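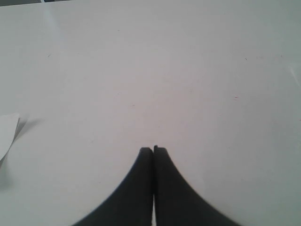

Yellowing on white worktop, oil or lacquer to blame?

Skemik
Posted 1 February 2018
I have a painted white desk top, MDF core, two coats of acrylic primer and three of water-based satin. The first one I made has stayed white. The second, same tins, went cream along the back edge within a season. Both are in the same room. The only difference I can find is that the second was rubbed down with a solvent-based sanding sealer on the edges before priming. Can sealer bleed through five coats?

Courtois
Yes. Five coats of waterborne are thinner than you think. Measure the dry film and you will probably find less than you would get from two coats of oil. If the sealer was shellac with the wax left in, adhesion is poor as well, so check for lifting while you are there.

daluvach_joinery
I disagree about bleed. Shellac is what people use to stop bleed. Cut MDF edges are far more absorbent than the faces and take the binder out of the first coat. What you are seeing is the board's own resin coming forward through a starved primer. It shows as cream or pale tan and is always worst at the edge.

Skemik
The sealer was cellulose, not shellac. I should have said. No lifting. A fingernail does not mark it.

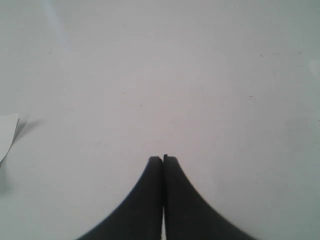 I rubbed a patch with white spirit and then with sugar soap. Neither shifted the colour, so I am ruling out surface grime. The tin code is 2609 if anyone has had trouble with that batch. Film thickness I can't measure, I don't own a gauge.

Courtois
Cellulose changes my answer a little. It yellows by itself under UV. Is the back edge near a window?

Skemik
Facing away from it. There is a radiator behind, 10 cm gap.

Courtois
Then it is heat. Alkyds yellow in the dark and warm, acrylics much less so, but plenty of "water-based satin" sold to the public is a waterborne alkyd or a hybrid. Read the data sheet and look under binder type.

daluvach_joinery
The first desk had the same paint and did not yellow. Heat on its own doesn't explain that unless both have a radiator behind them.

Skemik
The first is on the opposite wall. No radiator.

daluvach_joinery
You told us the only difference was the sealer.

Skemik
Fair.

skemar
Test it before stripping anything. Take an offcut, seal half the edge, leave the other half bare, prime and paint as before. Cut it in two. One piece goes behind the radiator, the other in a drawer away from heat. Leave them 30 days. That separates heat from sealer.

daluvach_joinery
30 days is short. He said it took a season.

skemar
It is hotter behind the radiator than on the desk. Leave it until July if you prefer, though the heating will be off by then.

Skemik
Data sheet found. Binder is listed as "acrylic modified alkyd emulsion". I have cut the offcut anyway and sealed half of it this evening.

Courtois
Modified alkyd. There you are. For the repaint use a pure acrylic or a two-pack.

daluvach_joinery
I would still wait for the offcut.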